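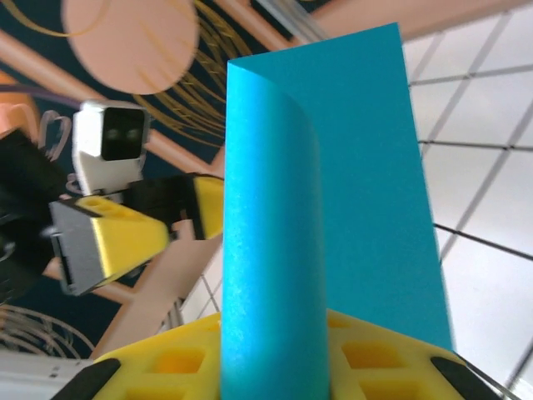 *Hundholm,2023年12月27日*

我搬到岛上是十月的事,带了两个箱子和一只不肯走时的座钟。渡轮一天只有3班,冬天还老停,所以你要是想吃口新鲜豆腐,得提前一个礼拜打主意!

房东太太是个讲究人,信箱上贴着规矩:不许在楼道晾鱼,不许半夜弹琴。我哪有琴。可搬进来第二个晚上,我真听见琴声了,就从墙里头传出来,断断续续的,像有人在找一个忘掉的调子。

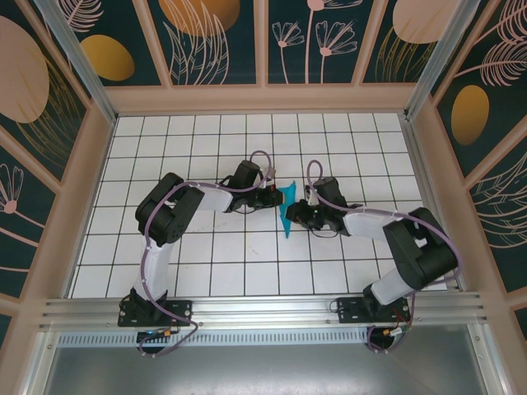
我敲墙,琴停了。我躺下,琴又来了。(你别笑,我当时把被子蒙到了鼻子上。)第二天我去问房东太太,她正在剥土豆,头也不抬,说隔壁五年没住人了,钥匙在Mottram杂货铺的抽屉里,押金900,想看就去看。

九百克朗看一间空房!我在铺子门口转了两圈,买了一包盐,又转回来,还是掏了钱。

老板娘找钥匙找了半天,从抽屉里翻出一叠旧船票,最上面那张编号3032,开往Ustell。她说这条线早就不开了,说完把票塞给我,好像我要的本来就是这个。
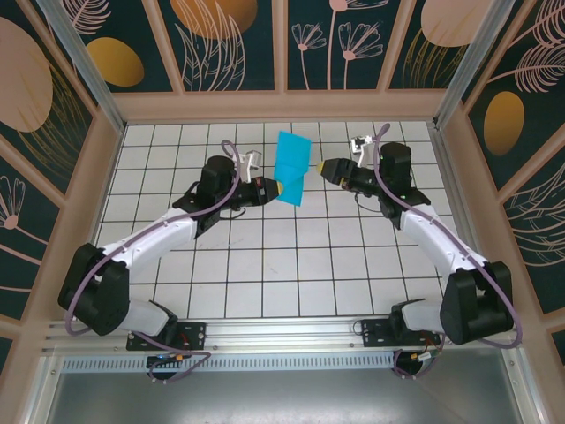 *蓝色的一折*

隔壁的门一推就开,钥匙白拿了。屋里有一股冷灶台的味道,靠我那面墙立着架老钢琴,盖子上积了灰,琴凳上却干干净净。我这人手欠,坐下就按了一个键。哑的。再按一个,还是哑的。我从左按到右,一声都没有。

我正要走,墙那边有人敲了两下。

那边是我的屋子呀。我出门时锁了门,灶上炖着汤,座钟停在老地方。我坐在琴凳上,手心全是汗,脑子里想的居然是汤别糊了。 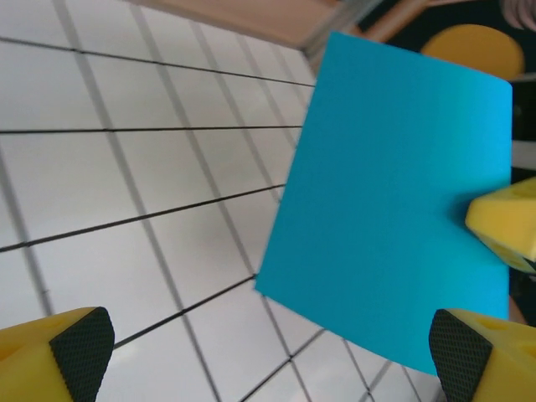
图片:Solell图片社

后来我又敲了回去,也是两下。等了好一会儿,墙那边响起座钟的滴答声,走得稳稳当当,一点儿不像坏过。

我把船票搁在琴盖上,回去把火关小,给自己盛了一碗汤,又多拿了一只碗。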